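Home | News | Town | Housing | Culture | Sport | Contact

Filed under: Housing and Everyday Life

Tenants in Sorow to receive switched power strips before winter

The housing company Prorent will give a new power strip to each of its 607 rented flats in Sorow. The distribution starts in the ground floor office of the Ding building and should be finished before the end of December. The tenants do not pay for the strip, and it stays in the flat when they move out.

The decision follows a check of the electrical equipment which the company made in its older houses during the summer. Most of the flats in these houses were built with only one wall socket in the kitchen and two in the living room. Many households have solved the problem by themselves, with extension leads bought at different times, and in several flats the inspectors found one lead plugged into another.

"We did not want to send again a letter with warnings," the company writes in its notice to the tenants. "People need more sockets, and we cannot open all the walls this year. A good strip with switches is a thing we can do now."

The model which was chosen is white, with five outlets in one row and a separate small switch button under each of them. The cord is grey. Prorent says that the separate switches were the main wish of the tenants' meeting in spring, where older residents explained that they do not like to bend down behind a cupboard to pull out a plug. With this kind of strip, a lamp can stay on while the television and the radio are switched off for the night.

The outlets do not fit every plug that is used in the town. Tenants who have appliances with another type of plug are asked to bring a photograph of it, or the appliance itself if it is small, and the office will look for a suitable adapter. The adapters are also free, but there is a limit of two for each flat.

Together with the strip, every household gets a sheet with simple rules. The strip should lie on a flat and dry surface, or be fixed to the wall with screws. It should not be put under a carpet, behind a curtain or next to the sink. The cord should be laid loosely along its way and not be pressed under the leg of a table. Heaters, kettles and irons must be connected directly to the wall socket. The sheet gives one example: a kettle of 2000 watts together with a heater of 1000 watts is already too much for the old wiring in the Ding building, also if they are used only for a short time.

Old extension leads can be left at the office, where a box stands next to the entrance. They will be collected by Dander, the repair workshop on the market square. The workshop will test them, use the good parts again and bring the rest to the recycling yard. On the first morning of the distribution almost 58 leads were handed in, one of them with a cloth-covered cord and a plug that the workshop wants to keep for its display window.

The tenants' association has welcomed the action, but it reminds the company that a strip is no replacement for new wiring. It asks for a clear plan, house by house, with the dates when the walls will be opened and more sockets put in. Prorent answers that the first staircase of the Ding building will be renewed next year — the order of the other houses is still under discussion.

Tenants can come to the office in the morning or in the late afternoon. They should bring their rental contract or a recent letter from the company. Those who cannot come, for example because of illness, can call the office and the strip will be brought to their door. 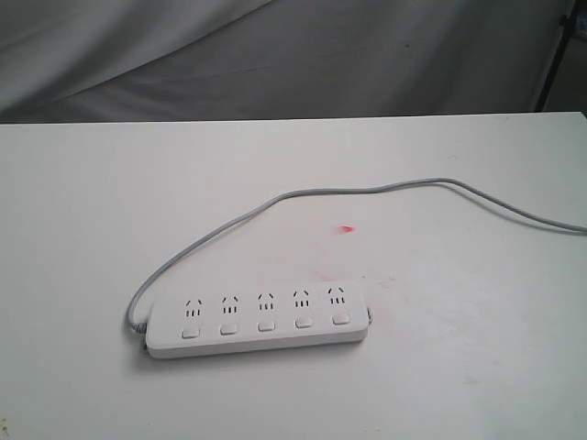
Recent items

Ding building: lift out of service for two days
Dander workshop looks for old radios and spare parts
Library in Sorow changes its opening hours
New bins for glass and paper behind the market square
Prorent publishes heating dates for all houses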